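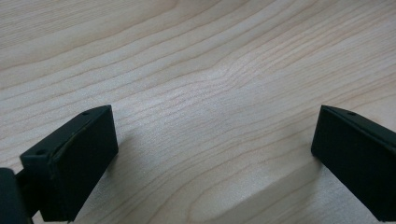 November, a little past seven in the morning. Day 3 of the sleep thing and I slept worse than I did before I started, which the Yeom app has scored as a 71 and called "a solid night." I was awake for most of it. I heard the furnace come on and go off and come on again. I heard a truck back up the whole length of the street. So I'm sitting here with coffee I'm not supposed to have until nine, looking at the grain in the tabletop, those thin tan lines that run along side by side and then bunch up into a ripple in the middle, and it looks a lot more like my night than the smooth blue hill the app drew for me. I'd like to know what it measured. Whatever it was, I wasn't there for it.

I should write down what I've bought so far, so I have to look at it. The Yeom band for my wrist. The Vurari pillow, which has a dip in it for a head that isn't the size of mine. The Dustar drops, to be taken under the tongue, tasting like a cough drop somebody left in a coat. All of it went on the card the same evening, when I was tired enough to believe anything with a moon on the box.

The pillow says 100 nights to try it or send it back. I read the small print last night, having nothing else to do at that hour. You have to keep it for at least a month before they'll take it, you pay the postage, and it has to go in the original bag, which came vacuum packed flat and now wouldn't hold half of it. I wonder how many people get through that. I bet they've worked it out to the penny.

The drops are the ones that really bother me. "Supports restful sleep." Supports how? A chair supports me and I know exactly how. The leaflet says most users felt a difference in 7 days, and it doesn't say what the difference was. I felt a difference too. I felt annoyed.

To be fair (I'm trying to be, it's early), I did sleep well in Skavimstead in the summer. Every night, straight through, on a mattress with a crease down the middle and a curtain that didn't close. I've been turning that over. The easy answer is the air, and people there will tell you so, but they'd also like you to come back and rent the room again. I walked a lot. I had no signal past the church. I ate supper early because the one place to eat closed early. Any of those might be it, or none. It might just be that I wasn't working. You can't sell that in a bottle, although I'm sure Dustar has had a meeting.

The app wants me to log my mood. The choices are four faces and not one of them is tired. I picked the second from the left. It told me people with my mood tend to benefit from the paid plan.

Plan for tonight, and I'm writing it here so I can't pretend later that I planned something else. Band off, in the drawer. Old pillow back. I'll skip the drops tonight and see, though I know one night proves nothing either way. A bad night won't mean the drops were working and a good one won't mean they weren't. I've caught myself already wanting it to come out a certain way, so I'm no better than the leaflet.

Also no phone in the bedroom, which means finding the alarm clock. Last seen in the box with the extension cords. It needs a battery.

Coffee's gone. It still isn't eight. The band just buzzed to say I've been sitting too long.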